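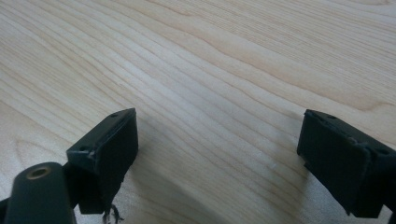 Home Projects Reports Staff Contact Search

Looking After a Hand-Held Gripper: Does the Service Sheet Hold Up?

Siham Bensaid
Halvorsen Workshop, Lekbridge
Nov 19, 2023

1. Background

The gripper came to us from Liravico with a one-page service sheet. The sheet says to inspect the finger pads every 600 grips, clean the joints at the same time, and replace the pads "when worn." It does not say what worn looks like. My project was to follow the sheet for part of a term, write down what I did, and decide whether the next group should follow it too.

I started out doubtful and I am still doubtful, though about different things. I expected the joints to be the trouble. Most of my hours went on the pads.

2. How the tool is set up

The tool is held in one hand and worked with a squeeze. The fingers open and close on a linkage of flat black bars. The bars pivot on pins, and the pins sit in copper-colored eyelets. I have called them eyelets all the way through because the sheet calls them bushings in one line and rings in another, and I could not find out what they are made of. The supplier's answer was to send me the sheet again.

The objects we pick up are soft things, mainly hats and folded cloth. They give way before the fingers are fully shut, so the operator tends to squeeze harder than needed. I suspect this matters more than the number of grips, but I have no force reading to prove it.

3. Pads and covering

Each finger has a dark covering on its gripping face. When the edge of the covering goes, it goes in small ragged points, and after that loose black strands hang down underneath. A strand is a nuisance on the bench. On dark fabric it is worse, because you cannot see it against the cloth until it has caught on something.

The sheet gives no help with strands. An older handover note in the workshop folder says "trim and carry on." I tried that. Trimming with small scissors made the finger look better and did nothing for the edge the strands came from. I would not write it up as a repair, and I think the note should come out of the folder.

The other method in the folder is to seal the edge with Grivine, a contact glue we keep for belts. I sealed one finger and left the other alone. The plan was to look at both every 200 grips and stop at 600. The first check showed nothing I could call a difference. By the second, the untreated edge had more loose ends, but I had also changed the kind of cloth in between, which was my own mistake. I do not think one sealed finger and one careless change of cloth is a result. The group that wrote the folder had even less than that and called it a fix.

Glue also has a cost that the folder leaves out. Once it is on, the covering is hard to lift off cleanly, so the next person who has to replace it will be scraping.

4. Joints

I checked the joints with the tool unloaded and then with something soft between the fingers. The second check is the useful one. With nothing held, a slightly tight pivot feels the same as a good one.
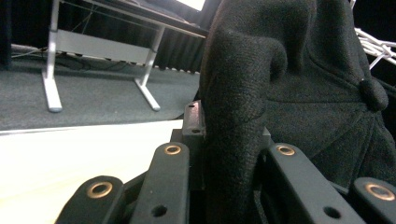 Figure 2. Link arms and copper-colored eyelets close to a black fabric item.

What I did at each check:

Open and close slowly, feeling for any step in the movement.
Look into each eyelet with a flashlight for fluff.
Wipe the bars with a dry cloth. No oil.
Try the center block for looseness by hand only.

The "no oil" line is mine. The sheet says "lubricate lightly," and maybe that is right for a tool that handles plastic parts. With fuzzy fabric pressed up against the bars, oil seems to me a good way to mark the fabric and collect lint. I ran 300 grips dry and felt no change in the pivots. That is a short run and my fingers are not an instrument, so treat it as a reason to test further and nothing stronger.

5. What I would keep

Keep the inspection, but move it to every 200 grips when the work is cloth. Write down which cloth. Replace a covering when strands appear, and stop trimming them. Leave the glue alone until someone has tested it on 2 sets of fingers with the same fabric all the way through.

I would also like the service sheet to have a drawing of a worn pad on it – one would do. I asked in February and have not had one.

6. Not done

I did not measure play in the joints, and I did not take the linkage apart. The workshop has no spare pins, and I was not going to find out the hard way how the old ones come out.

Comments

tk_bench: We oiled ours with a dry PTFE spray and had no lint trouble. Might be worth a line in section 4.

Siham Bensaid: Thanks. Was that on fabric? If it was on boxes I don't think it tells us much.

tk_bench: Boxes mostly. Fair enough.

marlow: Please add the scraping warning to the folder. I spent an afternoon getting Grivine off a finger last year and the face was never flat again.

orrin55: How were you counting grips? By hand?

Siham Bensaid: Tally sheet. I lost my place once and started that block over.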